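4 min read

My Semester in the Workshop: Building Small Wooden Things That Have to Fit

So my project for this term was a set of little wooden stacking puzzles, and before I started I honestly thought it would be the easy option. Other people in my group picked lamps and a folding stool. I picked blocks. How hard can blocks be? Well, I ended up making 128 pieces over the term and I kept 52 of them, so you can do the math on how hard blocks can be.

The idea came from a puzzle my grandmother had on her shelf, called a Droka in our family (I've never found that word anywhere else, so maybe she made it up). It's a small tower made of notched pieces that slide into each other, and you have to take it apart in the right order. Hers was missing a piece for as long as I can remember, and I always wanted to know what it felt like when the tower was complete. I decided my project would be 4 towers of my own, each a bit trickier than the one before, plus a report on what I learned about tolerances.

Choosing the wood

I bought my first batch of strips from Costov, the lumber place out past the bus depot, because they sell offcuts by the bundle. The bundle was cheap and smelled amazing. It was also a mix of whatever they had lying around, and the strips were all slightly different widths, which I didn't check. I cut a whole tower's worth of notches to the same measurement and then half the pieces rattled and the other half wouldn't go in at all.

My instructor, Lieselotte Oltmanns, picked up two of them, wiggled them together and asked me what I had measured. I said the notch. She asked what else. That was pretty much the whole conversation, and I went back and measured every strip in the bundle with the calipers. After that I sorted them into groups before cutting anything, and the second tower went so much better!

For the later towers I got one long board and ripped it all down in one go, so every strip came out of the same setting on the saw. If anyone does this project after me, please just start there.

Cutting and sanding

I made a jig out of scrap with a stop block at one end. The strip goes against the stop, you cut the first side of the notch, then you drop in a spacer and cut the second side. Simple, and I was very proud of it until I noticed that sawdust was building up behind the stop and pushing every strip over by a hair. A hair is a lot on a piece this small. I filed a little groove in the corner so the dust had somewhere to go.

Sanding was where I lost the most pieces. It's so relaxing that you just keep going, and then the piece is too thin – and there's no way to put wood back. I started writing a pencil line on each face and stopping as soon as the line was gone. I also quit sanding the inside of the notches completely. They only get a quick pass with a flat file now.

I threw my first tower in the scrap bin in October and pulled it back out the same afternoon because I felt bad for it. It's the one on my windowsill.

Getting the fit right

Our workshop has one of those high white ceilings with ridges running all the way along it, and long light panels that are really bright. I mention this because the light turned out to be my best measuring tool. If you hold two joined pieces up over your head and look at the seam against one of the panels, any gap shows as a thin bright line. I spent a silly amount of time with my neck bent back, turning pieces over and looking for that line.

The fit I was after is what Lieselotte calls a "lazy fit," where a piece slides in under its own weight but doesn't fall out when you tip the tower. I made a tiny chart of every tower and every joint with three marks: tight, lazy, loose. On the third tower almost everything was lazy, except the key piece, and I remade that one 2 times.

The other thing I didn't expect was how much handling matters. The pieces are so small that the way you pick one up changes how it goes in. Hold it too far back and it twists in the notch, hold it too close and whatever is holding it bumps into the tower. Holding it at the middle and lowering it straight down worked best for me.

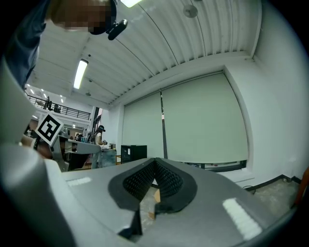 Finishing and what I'd change

I tried two finishes on scrap, a wax called Pralla and plain linseed oil. The oil looked nicer and darker, but it made the joints sticky for days. The wax hardly changed the color at all and the pieces slid better, so the wax won. I put it on with an old sock, very thin, and buffed it off before it could collect in the corners.

The hardest tower is named Valcárcel after the street I live on. My roommate got it apart in one evening and then needed most of a weekend to put it back together, so I'm calling that one a success. The second tower still has one joint that gets tight in damp weather and I haven't decided if I should file it or leave it alone.

If I had another month I would make a box for the set, with a slot for each tower, and I'd redo the drawings at full size. My drawings were all at half scale and I kept having to double things in my head with the saw running – not my smartest choice. The full-size templates for the last tower are in the back of my folder, and the spare key piece is taped inside the cover.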